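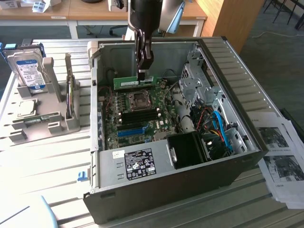

Green memory module at the slot, case on its side

Last updated: Tuesday

Hello all,

The new Jotitz tourer has landed at the Titham showroom and I had an hour on it before work! It's the 452 in the sand colour, with the taller screen and the three-box luggage already fitted. Kotia give the weight as 205 kg with a full tank, and it feels lighter than that once you're rolling — I was turning it round in the lane behind the showroom with my feet up.

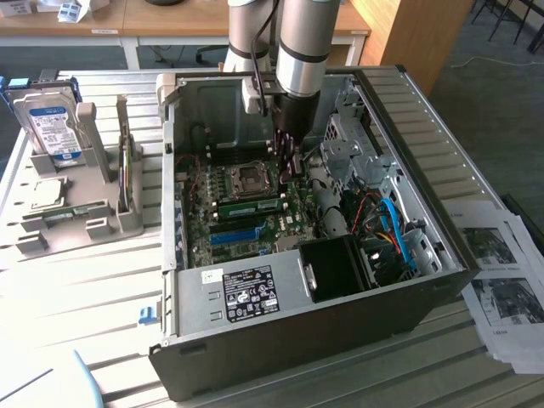 Does the old Shen pannier rack fit the new frame?
Only with the longer bolts, and you'll need to move the indicators back a little.

The seat is a huge step up from last year's. I could get both boots flat on the ground, and the pillion pad is wide enough that my other half has stopped asking about a car.

On Monday's question, Nia Phillips wrote:
> Has anyone tried the new one with heated grips on? My old bike
> dims its headlight whenever I use them. Also, is the clutch any
> lighter? My left hand gives up after 3 hours.

Nia, the grips were on full the whole way and the headlight stayed bright.
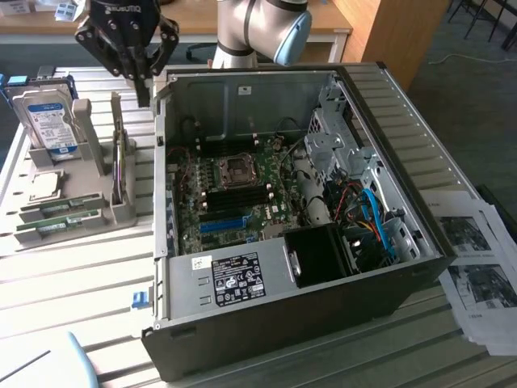 The clutch is lighter too, a proper two-finger pull, and the lever adjusts without tools. Do go and try one, they've got a demo bike until the end of April.

Cheers,
Rob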